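Stop Buying Grippers by the Data Sheet

I have spent most of the spring comparing parallel grippers for a two-arm bench setup, and I have come away with an opinion that will annoy people who sell them. The numbers printed on a gripper's data sheet tell you almost nothing about whether you will like it after a month of work. Grip force, stroke and repeatability are easy to measure, so they get measured. The shape of the fingers gets one line, usually next to a drawing, and it is the part that decides your day.

We tried four sets of fingers. Two came from catalogs, one from Plindwood and one from Erkuna. The other two were our own prints. All of them went on the same arms with the same Zodero controller, and all of them got the same jobs: press a button, flip a switch, turn a knob, pull a plug and put it back. Small panel work is dull to watch and hard to do well. A finger that is fine for lifting a block can be useless next to a row of sockets, where there is a cable in the way from every side.

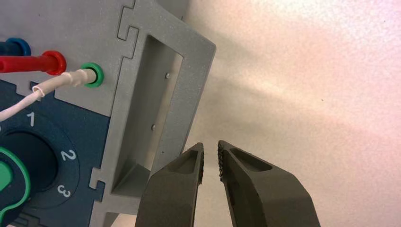 Svend Thoroddsen wrote back after reading a draft of this and disagreed with most of it. "You are blaming the hardware for a control problem," he said. "Give me the worst fingers you have and a decent force loop, and I will pull that plug all day. Fingers are cheap. People change them when they should be fixing their code." He added that he has run the same pair of Mirzaei fingers for years and has no plans to swap them.

I take the point about force control. A good loop covers for a lot. But it can't make a wide finger narrow, and it can't give you a view of the part when the finger is sitting on top of it. Those are questions of shape, and you settle them before the controller has anything to say. If an operator has to back off and come in again from another side on every plug, no tuning will give that time back.

The bigger trouble with our comparison was the jobs themselves, and I think this is true of most comparisons I read. People test on whatever is lying on the bench, the bench changes, and the results from June can't be set next to the results from April. A fixed test piece helps more than a better gripper does. What you want is one box that asks for several different motions without being moved. Ours has four push buttons at one end, toggle switches in the middle and a big rotary knob at the other end with the test leads behind it, so the arms have to change their approach as they work across it. Fingers that do well on the buttons can be poor on the knob. With only one kind of control on the box, we would have picked the wrong set and been pleased with ourselves.
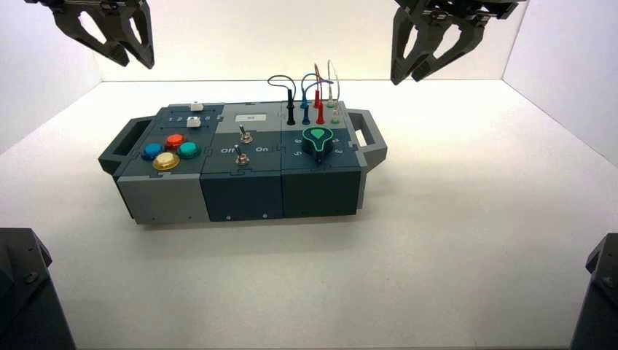

Cost is where I expect the most argument. The dearest set on our bench was priced at 2,296 for the pair, and one of our printed sets cost almost 80 in material and hardware. I would not say the printed ones are better made. They flex, and the teeth wear. But when Hòa Ông didn't like the way a tip met the toggle lever, she changed the angle in the drawing, and the new pair was on the arm the next morning. The catalog fingers stayed the way they were. Over a few weeks that difference adds up, and it never shows in a table of grip forces.

There is a fair case for buying, all the same. If you have one job that will not change, a metal finger from a catalog will outlast anything off a printer, and you will spend no evenings on it. A shop that runs one part for a year should buy. My complaint is with labs and small teams that buy as if they were that shop – then spend the year finding out that their work is different every week.
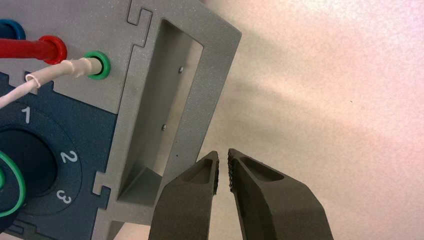 How long should a trial run before you pick a set? Give each one 5 full working sessions, and let more than one person drive.

The first session mostly tells you what the operator is used to. Ours preferred the Erkuna fingers at the start because they were closest to the old ones, and that preference was gone by the third session. I would also keep the wrist cameras in the same position for every set, even when a different mount would flatter one of them. We moved ours partway through and had to throw out the first round of notes on the Plindwood pair.

If you are about to place an order, ask the seller for the finger drawings first. Some will send them and some won't, and I would buy from the ones who will.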